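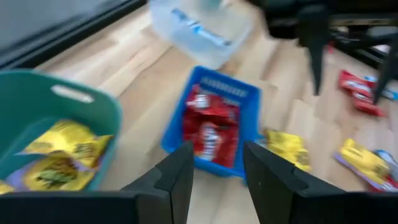 Stastside Snack and Supply Room
Progress report to the Tramano Fund, second period

1. Summary

The grant pays for the storage and handling side of the snack and supply room at Stastside. The first period went to clearing out the old shelving and agreeing on how stock would be grouped. This report covers the second period, which ended in July. In that time we moved all packaged snacks out of cardboard cartons and into open plastic baskets, wrote a sorting guide, and ran the new arrangement for five weeks. Spending is within budget. One item, the printed labels, is behind schedule and is explained in section 5.

2. What was done

Baskets. We bought the baskets from Pratik in one order. We asked for sides that could be wiped down and openings that let air through, and we asked for more than one color so that a basket could be recognized from across the room without reading anything on it. Blue is the general color. Teal is used for bagged snacks that are ready to be packed. The teal baskets have a cutout in the rim that serves as a handle, and people took to them quickly.

Sorting. Stock is now sorted by type of package first and by flavor second. Under the old system it was the other way round, and bags ended up under boxes and were crushed. Bags now go only with bags. In the first period we wrote off 14 cartons' worth of crushed goods by the old method of counting. We have changed the method since then — we now count single packs — so the two periods can't be compared directly. We will report on the new basis from here on.

Volume. Over the period 1,140 packs came in and 901 went out. The rest is in stock or was discarded for date reasons. The split between the two is in the stock sheet sent separately.

Floor use. The light wood floor has held up. Baskets are set down on it while packing is going on and lifted off again at the end of the session, so that the floor can be swept. We had budgeted for a protective mat and have not bought it. We would like to leave the money in that line until the end of the next period in case the boards start to show wear.

3. The room

The packing area shares the large room with the seating area and the wall of quilts. We considered moving it to the smaller side room, which has a door that locks, but the light there is poor and the walk from the delivery entrance is longer. The large room has long fluorescent fixtures overhead, and reading small print on a wrapper is no trouble at any time of day. The couch stays. Several people asked for it to go to make more floor space, and more people asked for it to be kept.
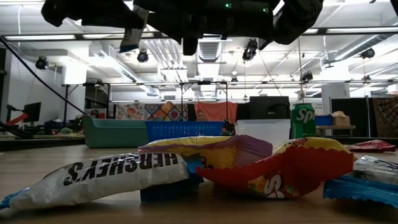
The large room at Stastside, with the couch, one of the blue baskets and the quilts on the far wall.

The quilts stay up too. Rebane, who supplied the hanging rails, checked the fixings at no charge in the spring and found nothing loose.

4. Spending

Baskets and delivery came to $400 against the same figure in the budget. Cleaning supplies were slightly under. Nothing has been spent from the mat line or the label line. No money was moved between lines in this period.

5. Problems and changes

Labels. The first proof came back with type too small to read from standing height. We sent it back and asked for larger letters and fewer words. The second proof arrived after the period closed. Until the labels are ready we are using strips of paper tape with the contents written by hand, and these have to be redone each time a basket is washed.

Overfilling. Bags were being piled above the rim, and they slid out when a basket was carried. The sorting guide now says to stop below the handle. This has helped, although busy sessions are still a problem.

Returns. Baskets sent out with an order do not always come back the same week. We have started writing the basket color on the order slip.

6. Next period

Approve and attach the labels. Settle the mat question. Repeat the stock count using single packs so that two periods can be set side by side. Decide whether boxed goods need a color of their own or can stay in blue — we lean toward leaving them as they are, and would like the Fund's view before ordering anything more from Pratik.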